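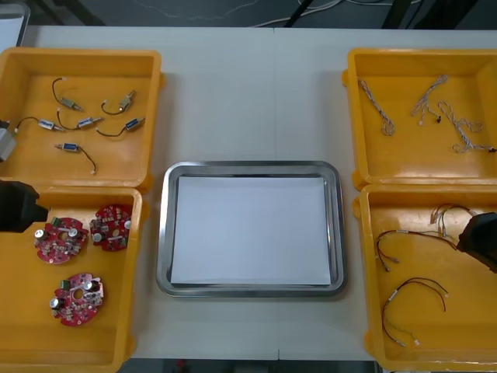

When does the Drosside repair library open again after the summer break? The doors open at 9 a.m. on the first working day of October, and the late session runs until 7:30 p.m. as before.

## What changed over the break

The spare parts shelves have moved from the basement to the old reading room on the ground floor. The new room is smaller but dry, and there is a ramp from the parking lot. Enter from Gullitz Street – the side door on Usuga Lane is now for deliveries only.

Members borrowed 3,909 items last year, up from nearly 3,000 the year before. Sewing machines and drills had the longest waiting lists, so we bought two more of each. The carpet cleaner has been retired. A replacement is on order and should be on the shelf before Thanksgiving.

## Cards and fees

The library now has 689 active cards. Cards issued before the break are still good. The yearly fee stays the same, and late charges stop adding up once they reach the price of a new card. If you moved, please give your new address at the desk.

Reservations go through Skolluris, the same booking system the town uses for its tennis courts. Your old password won't work. Choose "reset" on the first screen and use the email address you signed up with. Phone reservations are still taken in the mornings.

## Fall classes

Fredy Rengifo will teach the lamp rewiring class again. It meets for four evenings and covers plugs, switches and sockets. Bring one lamp, small enough to carry, with the bulb taken out. There are eight places, and three are already taken.

The bike tune-up class has moved to spring. Anyone who paid for it can keep the place or get the money back at the desk.

## Still missing

Item 101, the long pipe wrench, was due back in June. Check your garage. It can go in the return box at any hour – no charge and no questions.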